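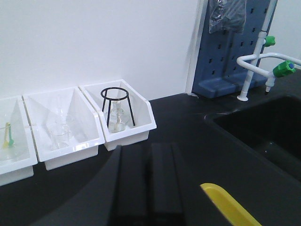 阅读约需 7 分钟 · 2025年9月10日

版块:现场与演出 > 场地讨论
主题:Polarico 小厅改全站席之后,大家觉得怎么样

楼主 南瓜灯芯
昨晚去看了 Nekum 在 Polarico 小厅的那场。进门才发现椅子全撤了,以前前面八排是固定座,后面才让站。票面上写的是“不对号”,我以为还是老样子,先到先坐,结果整场站下来,加上暖场两个多小时。

先说好的地方。前排气氛比三月那场强太多。三月我坐在第三排,全场除了鼓掌基本没动静,乐队自己在台上也有点放不开。昨晚从第二首开始前面就跳起来了,主唱下台走了一圈,返场加了两首,其中《旧码头》这次编曲改过,中间那段贝斯拉长了。

不好的地方是视线。小厅地面是平的,台子又矮,我站在中间偏后,大半时间只能看到吉他手的头和鼓手的镲片。身高一米七以下的估计都差不多。

票价 135,比三月贵。想问问去过的人,你们更愿意要座还是要站?

2楼 咸水汽笛
要站。Nekum 这种编制,坐着听就是受罪。我三月那场也在,坐在最边上,想站起来,后面的人拍我肩膀让我坐下,一晚上拍了三回。后来我就不怎么想去小厅了,这次听说撤椅子才又买的票。

视线问题往左边站能好一点,左侧有个台阶,站上去能看到全台。不过那个位置开场前半小时就满了。

3楼 低频爱好者
说说声音。撤椅子以后低频明显变了。以前空场座椅多,软包吸掉一部分,现在硬地面加上后墙反射,底鼓有点糊,尤其是站在调音台后面的时候。人声倒是清楚的。

前半场贝斯太大,到第四首左右调音压下来一些,后面就正常了。暖场的 Plandik 声音反而更干净,他们就三个人,东西少。

4楼 南瓜灯芯(楼主)
回复3楼:我站的位置听着还行,就是觉得震。可能我离后墙还有一段距离。Plandik 我只赶上最后两首,排队存包存了很久,存包处只开了一个口。

5楼 纸杯
不同意2楼。我膝盖做过手术,站两个小时真的不行。以前小厅是本地少数几个能坐着看乐队的地方,现在一刀切全撤了,连后排都没留几把椅子。我问了门口的工作人员,说二楼有座,上去一看是留给合作方的,用绳子拦着。

你们喜欢站我理解,可是后面留两排座对前面一点影响都没有。

6楼 咸水汽笛
回复5楼:后面留座我不反对。我反对的是前八排全是座,把站着的人都挤到后面去。以前就是这样。

7楼 雨棚
补充一点信息。场地公告写了,需要座位的观众可以提前发邮件申请,要在演出前三天发。公告在购票页最下面,字很小,得点开“入场须知”才能看到。我是帮家里人申请的,发过去第二天就回了,给安排在右侧靠墙,视野还可以,就是正对着音箱,建议带耳塞。
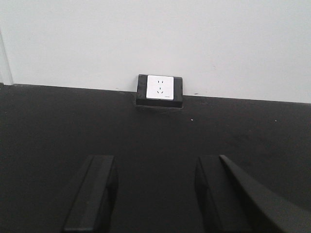

另外申请以后要走侧门进,不用跟大队伍一起排。侧门在停车场那一面,没有指示牌,到了打票上的电话会有人来接。每个申请的人可以带一个同伴,同伴自己那张票照常买,但没有椅子,只能站旁边。

8楼 纸杯
回复7楼:谢谢,这个我完全没看到。下次试试。不过三天这个期限对临时买票的人还是没用,我这次就是当天下午才买的。

9楼 阿尔法路人
说个数字。小厅全站席核定 1000 人,昨晚卖完了,但现场感觉没有满,后面靠吧台一带挺松的。可能有一部分人一直在外面抽烟没进来。如果真的满场,前面那个密度我是不敢去的。

还有吧台,一瓶水 14,不让自带。站席出汗多,至少应该放个饮水点。Cortés 那边的场子就有,自己拿杯子接就行,也没见谁因此不买酒。

10楼 低频爱好者
回复9楼:Cortés 那边地面有坡度,视线好很多,声音也处理得好。问题是太远,散场以后没车。我上次从那边打车回来花了 75,再加上票钱,一晚上就没了。小厅散场走十分钟就到地铁,这一点没法比。

11楼 阿尔法路人
所以说各有各的问题。如果 Polarico 把台子垫高三十公分,我觉得能解决一大半。台口上方的高度是够的,看看灯架就知道。

12楼 低频爱好者
灯架高度够不代表能垫。两侧主音箱是吊着的,位置按现在的台高定的,台子一抬,返送和前排补声都要重新做。也不是做不了,要花钱,还得停几天场。他们今年排得那么密,我看悬。

13楼 折叠伞
昨晚我在第二排,说一下前面的情况,没有传说中那么挤。第二首开始有人撞,都很有分寸,有个姑娘鞋掉了,旁边的人马上围出一圈让她捡。安保在台口发过两次水,是小纸杯装的,只有前面几排拿得到。

唯一烦的是举手机。我前面一位从头录到尾,手臂一直举着,我等于隔着他的屏幕看完了半场。坐席的时候这种情况反而少,后面的人会说。

14楼 咸水汽笛
举手机这个跟坐站没关系,哪里都有。

15楼 折叠伞
有关系。坐着的时候手机举起来高出头顶一点点,站着的时候前后距离近,正好挡在眼前。你站台阶上当然没感觉。

16楼 咸水汽笛
行,这个我承认,我确实站在台阶上。

17楼 磁带B面
歪个楼,有人记歌单了吗?我记到的是:开场《白盐》,然后《七号线》《慢速》《给邻居的信》,中间有一首没听过的,前奏是键盘,主唱说是新歌但没报名字。后面《环形》《潮位》,返场《旧码头》和《晚安频道》。《慢速》和《给邻居的信》顺序可能记反了。

18楼 南瓜灯芯(楼主)
你记反了,《给邻居的信》在前面,唱完主唱换的琴。新歌我也不知道叫什么,副歌一直在重复“不用等”。《潮位》后面还有一首短的纯器乐,两分钟不到,接着就下台了。

19楼 磁带B面
收到,那首器乐我以为是《潮位》的尾巴。周边有人买吗?我出来的时候黑色的T恤只剩最大码了。

20楼 雨棚
买了一件灰的,偏大,平时穿中码的拿小码就行。Plandik 也有摊,卖磁带和贴纸,只收现金,我没带。

21楼 纸杯
回到主题。我给场地写了邮件,建议全站席的场次后区固定留两排椅子,并且把座位申请的入口放到购票页上面去。对方回了自动回复,说五个工作日内处理。有结果我再来更新。

22楼 南瓜灯芯(楼主)
好,等你消息。下个月那场我还没买,公告里没写是坐是站,客服电话打了两次都占线。有谁打通了麻烦在楼里说一声。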